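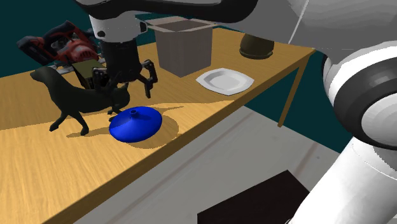
A long table with a streaky wood grain.

Search this site
Search
Enter keyword

The Brundesham women's volleyball program opened its conference schedule in October with a five-set win, and the result deserves closer attention than the final score provides. The team had returned only 3 starters from the previous season, and expectations outside the gym were modest.

Head coach Asnakech Teshome elected to begin the match with Daryna Pavliuk at setter, a position she had not previously held at this level. The first two sets were lost, the second by a wide margin. Passing was unsteady and the middle attack was rarely used.

The third set marked a clear change. Teshome moved the serve toward the deep corners, and the visitors from Tahiri were held to 15 points. Pavliuk finished the evening with 63 assists, a considerable total for any setter. She also served 7 aces, most of them late in the fourth set.

Assistant coach Othmane Kettani has been responsible for the defensive system, and it is my view that his work has received insufficient recognition. The back row was positioned correctly on nearly every long rally in the deciding set.

Questions remain regarding depth on the outside. The program has not announced whether additional players will be available before the road match at Uteo.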